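Count the kitchens, not the hours

Most groups that collect examples for a robot still report their work in hours. I think this is the wrong number to put first, and after a year of running collection for a small household project at Cinuden I would like to see it moved to the back of the report.

Our first set had 3134 recordings of people clearing and setting tables with a hand-held gripper. All of them were made in five rooms that we had furnished ourselves. The tables were clean, the plates matched, and the light came from the same place all day. The model trained on that set did very well in those rooms. In a real apartment it reached for the plate and closed on air.

The second set was much smaller, 533 recordings, but we made them in 11 homes. We asked people to leave things the way they were. If there was a patterned cloth on the table, it stayed. If one end of the table was taken up with water bottles and a jug of rice, the operator worked at the other end. The model trained on the second set was slower and less tidy in its movements, and it was the better model in every home we tried.

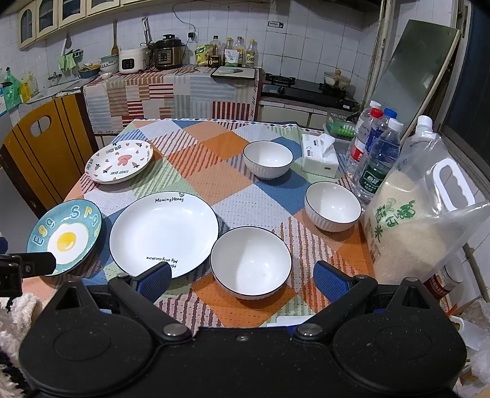

Collecting this way costs more. You have to travel, you have to ask permission, and you lose a good part of Saturday to setting up. Operators complain, with some reason, that a session in a crowded kitchen gives half the recordings of a session in the lab. A manager who looks only at totals will see a team getting less done. I have had that talk twice and did not enjoy it either time.

There is also a fair argument on the other side. The people behind the Orkbridge set kept everything fixed on purpose, and if you want to compare two training methods, that is a sensible thing to do. You can't tell what caused a change when the room, the dishes and the operator all change together. I would not ask them to do it any other way. My complaint is with using a set like that to claim a robot is ready for someone's home.

The same goes for throwing out recordings. Our early rule was to delete any attempt where the operator paused or went back for a second grip. We dropped the rule in June. A second grip shows the model what to do after a bad first one, and it had almost no examples of that before.

What I would ask for is simple. Put the number of separate homes on the first line of the report. Put the number of different operators on the second. Say how many recordings were deleted and what the rule was. Hours can go below that, for whoever has to pay the bill.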